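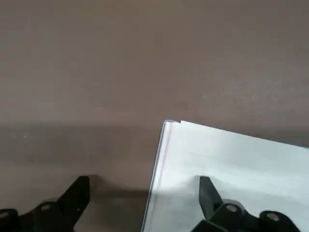 Tiempo de lectura: 2 min

Superficie para escribir a mano: ¿mesa desnuda o base blanda?

forncombe
Estoy rehaciendo el puesto de escritura. Superficie marrón mate, cuaderno blanco que abre plano y bolígrafo. Dudo entre apoyar el cuaderno directamente o poner debajo una lámina de fieltro de 2 mm. Escribo en sesiones largas y el trazo me sale irregular al final de la página.
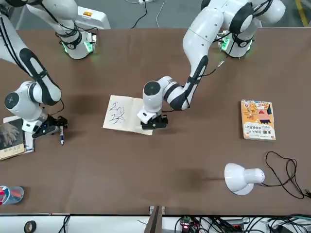
Cuaderno abierto sobre la mesa, bolígrafo casi vertical.

emville_b
Directo. Con base blanda el papel cede y la punta marca la hoja siguiente. Si el trazo empeora al final de la página, mira el apoyo de la muñeca: la mano se queda sin cuaderno y baja de golpe el grosor del bloque.

Pappas
No estoy de acuerdo. Con pocas hojas debajo, una superficie dura transmite cualquier mota de polvo al trazo. Yo uso fieltro desde febrero y no he vuelto a tener saltos. El escalón de la muñeca se corrige con una cartulina al mismo nivel.

emville_b
El polvo se limpia. El fieltro lo retiene.

forncombe
Adjunto el puesto entero, por si el problema es la distribución. 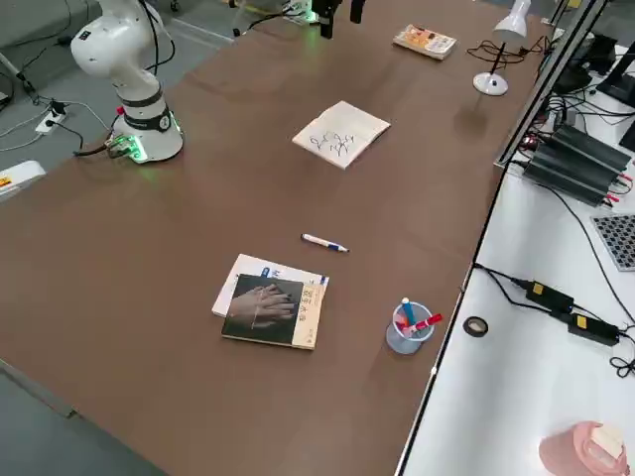

Cuaderno en el centro, con el bolígrafo debajo. Lámpara y libro de bolsillo arriba a la derecha; los otros dos libros, apilados.

Seo-ah Nam
Antes del fieltro, la luz. La pantalla de la lámpara está inclinada hacia fuera, no hacia el cuaderno. Para un diestro conviene a la izquierda - con la lámpara a la derecha, la sombra de la mano cae sobre la línea que se está escribiendo. El cable también ocupa mesa: yo lo pasaría por detrás del pie.

Pappas
De acuerdo en lo del cable. En lo otro depende de la altura: con la lámpara tan lejos, la sombra es larga pero débil.

Seo-ah Nam
Débil o no, obliga a inclinar la cabeza.

forncombe
Soy diestro. Cambio la lámpara de lado, dejo el cuaderno sin base y pruebo la cartulina. Los dos libros apilados los quito, quedan justo donde apoyo el codo. El fieltro queda pendiente.

emville_b
Cambia una sola cosa cada vez, o no sabrás cuál era.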